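Place setting (tableware)

A place setting, also called a cover in older hotel manuals, is the set of dishes and cutlery laid for one diner. Usually a plate, a knife and a fork at minimum, plus spoon, glass and serviette depending on the meal. Not to be confused with table setting, which covers the whole table incl. centrepieces.

Layout

In most of Australia the fork goes left of the plate and the knife right, blade facing in. Dessert cutlery is often laid crosswise above the plate instead – handle of the spoon to the right, handle of the fork to the left. Informal settings vary a lot. Some households lay everything crosswise, some just put the cutlery basket out and let people help themselves. Placemats mark the width of each cover and protect the tabletop; striped and woven ones are common for everyday use, cloth for formal.
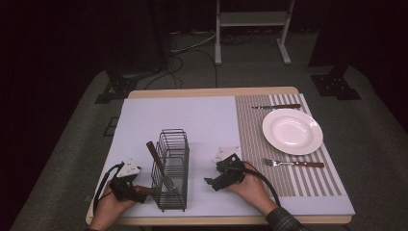
Wooden-handled cutlery was standard in many homes before dishwashers became usual. Handles are fixed to the tang with rivets or resin. Most makers advise hand washing, as long soaking swells the timber and loosens the joint. Dried handles can be rubbed with food-grade mineral oil. Olive oil is sometimes suggested but goes rancid.

Storage

Drawer trays, rolls, jars and baskets. Wire baskets let air thru and suit cutlery that has just been dried, allthough tines catch in the grid. See also: Cutlery drawer.

Collections

The Gradurham tableware collection holds around 3,000 pieces, mostly domestic, including 2 complete picnic services by Fankhauser. Catalogue by Sanne Mertens, first part only – second part not yet published. The Flakero pattern (wooden handle, plain blade) is listed there under Sanitz, earlier lists have it under Fankhauser.

Page last edited 25/08/2020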